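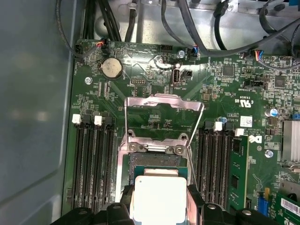
I am teaching our arm to put a processor in a desktop computer, and I cannot decide between guiding it by hand and driving it with the remote handles. In August I recorded 200 demonstrations by hand guiding. The long moves are smooth, but the last bit of the way is poor. With the chip between the two black fingers over the open socket, I must make very small corrections, and when I push the arm with my own hand I always push a little too much. The policy learned my pushes too. Does somebody have experience with both methods on such a small part?

Posted by noemi_sz, Tuesday
Noémi Szilágyi, Fludetville

I should add that I don't want to change the layout of the case between episodes. It lies on its side on the slatted table, and the gray fixture plate with the memory module stays to the left of it. Only the start position of the gripper changes. My colleague thinks this is too easy for the model and that we should also turn the case. 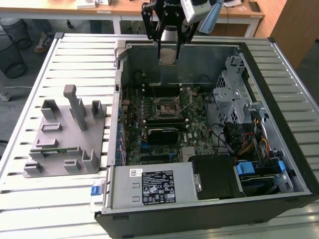

Glenys Bramwell: Go with the handles. We did both at Staniforth, and with hand guiding the person's arm got into the camera view all the time. Also, you can scale the motion down on the handles. We use 8 to 1 for the last part. Your colleague is right about turning the case, but I would do it later.

beryl_h
I don't agree with Glenys. With the handles you feel nothing. A socket has contacts which bend very easily, and a person who feels the contact will stop earlier. Our remote operators needed about 60 episodes before they became calm, and we had to throw these episodes away.

Glenys Bramwell: Then give them force feedback. Arkix has handles with it.

beryl_h
Yes, and a price to go with it.

noemi_sz
Thank you both. I tried the handles this morning with slow scaling. My main trouble now is the angle. I see it best from the wrist camera, so I keep that view large on my screen.

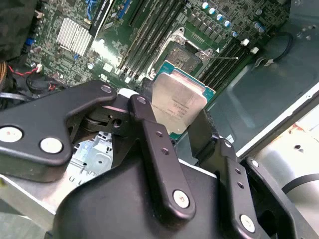

Chip a little tilted in the fingers, socket still empty.

Pauline Cropper
Do you correct the tilt before you go down, or during? I would choose one and keep to it in every episode. We mixed the two in our Dultetum data and the arm hesitated above the socket.

noemi_sz
Before. But I did not do it always in the first set, so perhaps this explains a part of my problem. I will also end the episode later, when the chip is in the socket and the gripper has gone away toward the rear of the case.

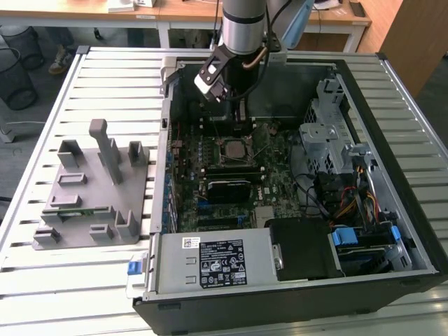
My plan for the second set (noemi_sz)

Another 200 episodes, all with the handles. Slow scaling over the socket, normal scaling for the rest. Tilt corrected high above the board. Case not turned yet, sorry Glenys.

beryl_h
Please keep the old set and train on both also. I still expect that yours by hand are better for the approach.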